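Walk-round checklist, humanoid at parts shelf - with comments
Site: Wimberg, back room. Filled in by Valdir Sampaio. August 27, 2022

What we want to know is whether the Samum unit can do plain shelf chores yet - pick, put back, tidy - without someone standing over it. Short answer, partly. Comments are rough, sorry, done between calls.

Floor clear in front of work area: OK. Carpet tiles flat, no lifted corners when I walked it.
Stop button within reach of operator: OK
Operator briefed: OK, the short version 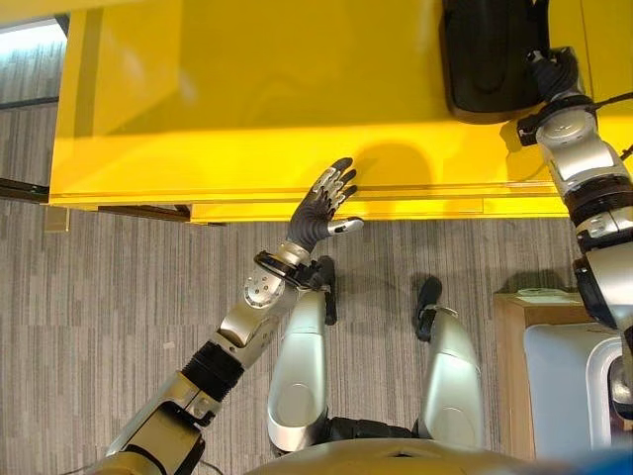
SECTION B - REACH AND STANCE

B1 Feet clear of table: OK
B2 Arm cables not snagging: watch. Want the slack clipped before next run.
B3 Fingers clear of table edge at start: OK, but teh approach is slow. A person would be done by now.
B4 Arm speed limit set: OK, 50 percent

SECTION C - PICKING

C1 Lifts one item, leaves neighbors alone: see comment
C2 Second hand stays out of the way: OK
C3 Grip force logged: yes, run 2,144 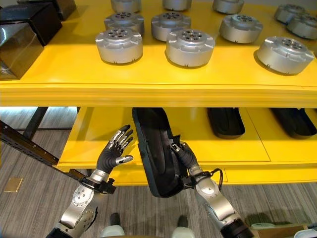 C1 - black tray held by the rim, right hand. Metal drums on upper shelf.

Comment on C1. Light stuff it can manage. Wouldn't give it glassware. Yammine asked about unloading a dishwasher and I said ask me again in January.

C4 Fingertip pads, wear and dirt: OK, wipe down weekly
C5 Finger joints, play: slight, within limit
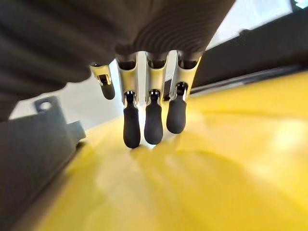

Limit is the one in the Irora sheet, old revision, someone send me the new one. Pads are a spare set so don't read too much into C4.

SECTION D - PUTTING BACK AND TIDYING

D1 Shelf lip, sharp edges: none, rounded
D2 Items stable before hands go in: OK
D3 Straightens a crooked item: not tested, ran out of time
D4 Hands kept apart near shelf: OK

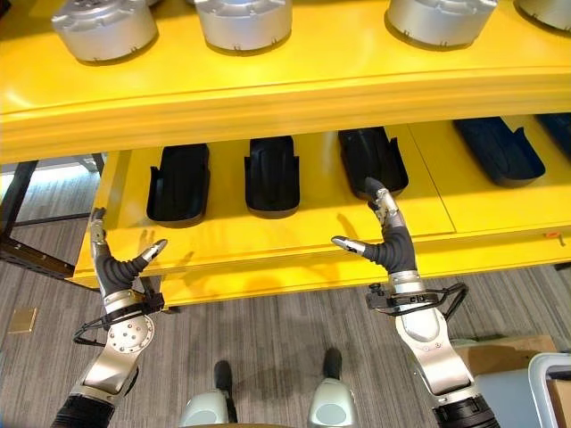 D4 - both hands at the lower shelf, black and dark blue shells behind.

D5 Recovers from a dropped item: FAIL. Stops and waits for a person. Safe, but no good for chores.
D6 Repeat run without help: FAIL, 4 tries

Overall: OK to keep running with operator present. Not OK unattended. Re-check D3, D5 and D6 after the update, and somone clip those cables.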